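Rules for Robots That Share a Table

A robot arm does not know what a rule is. People write the rules, and the machine is set up to follow them. At the Grerkthorpe workshop, the kitchen practice table has 4 main rules.

Rule 1 is about speed. Near any object, the arm must slow to 50 millimeters per second - close to the pace of a crawling beetle.
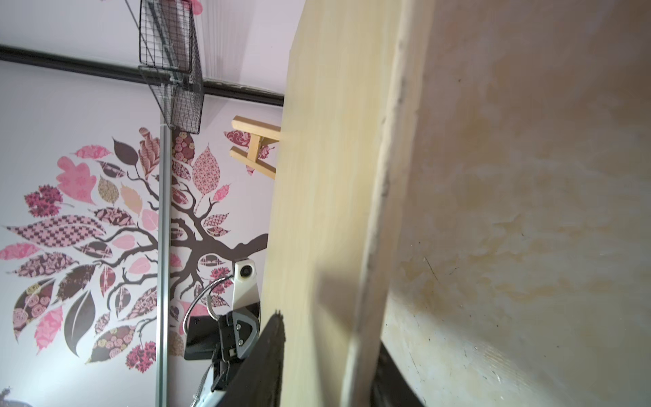 A gripper finger at the edge of a wooden board.

Rule 2 is about force. The fingers may press only as hard as the task needs. A plate can crack, so its limit is lower than the limit for wood.

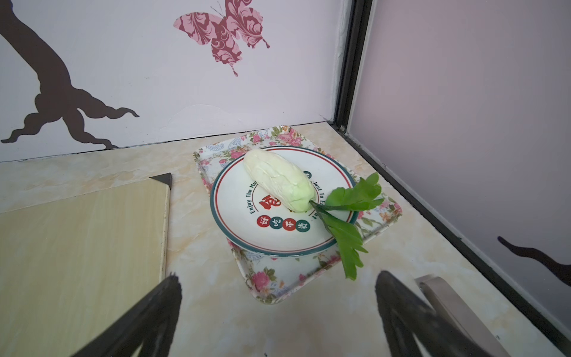

Rule 3 is about space. Each arm has its own zone. If two arms need the same spot, one waits until the other has left.

Rule 4 is about people. Hands stay out while the motors have power. A red stop button must be within reach of an adult at all times.
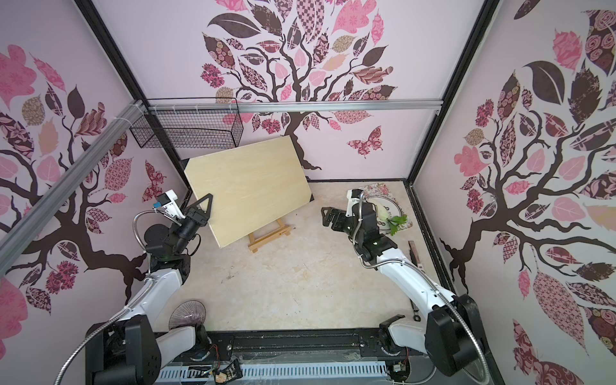

Isauro Varela checks the rules every Friday. He tests the stop button first, then the speed, and writes the results in a log. If a test fails, the arms stay off until it is fixed.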